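# Gripper width reads as open after the planner has commanded a close

**Posted by Nicanor Bautista** in Perception and Control

Good afternoon. Our department maintains a small policy server that issues commands to a parallel gripper. The planner is Natoren, and the wrist camera feed is recorded through Furkar at a fixed rate. Since we upgraded Natoren in June, the width value stored with each camera image no longer agrees with the position of the fingers in that image.

The error is modest but consistent. In a batch of 183 recordings, the stored width lags behind the image by 3 frames. When the fingers are at rest the two agree; when the fingers are moving they do not. A policy trained on this batch closes too late and frequently misses the object altogether.

I have confirmed that both machines take their time from the same server. I should be grateful for advice on where the delay is likely to arise, and on whether the existing recordings can be corrected.

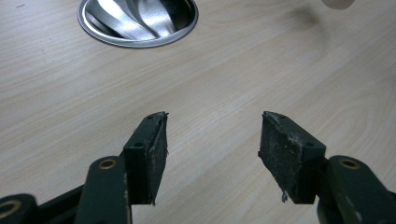 Which timestamp should be stored with the width value?

The time at which the encoder was read, taken on the controller itself. The time at which the message reached the recorder should be kept in a separate field for diagnosis only.

I would add that our configuration file was carried over unchanged from the previous release, apart from the name of the output folder.

---

**Araceli Lozano**

The behaviour you describe is consistent with a queue between the controller and the recorder. In the earlier release of Natoren the state publisher kept only the newest message. The present release keeps a queue, and its default length is 64. If the recorder takes one message per image while the controller publishes more quickly, the recorder will be reading old values for as long as the queue holds any.

I would suggest the following order of work:

1. Set `state_queue_length` to 1 and restart the recorder before the controller.
2. Record a short test in which the gripper opens and closes slowly, with no object present.
3. Plot the stored width against the width estimated from the images, and measure the offset between the two curves.
4. Repeat the test at full speed. The offset in time should be the same.

With regard to the existing batch, a constant offset may be corrected by shifting the width column and discarding the unmatched rows at the end of each recording. Please do not apply one shift to the whole batch without checking it. Restarts during collection may have changed the delay, and in our own data we found two distinct values. Estimate the offset separately for each recording, and set aside any recording in which the fingers hardly move — there is too little signal there to align.

---

**Refugio Manríquez**

Have you tried reinstalling Furkar? We had a similar difficulty and it went away.

---

**Sarahí Gallegos**

I agree with the first reply as to the queue. There is one further matter to examine. Natoren can store either the commanded width or the measured width, and the field is named `width` in both cases. The setting is `log_source`, and it must read `measured`. A commanded value would normally run ahead of the image, so it does not explain your lag, but the two faults can partly hide one another. Correct the setting first and measure the offset afterwards.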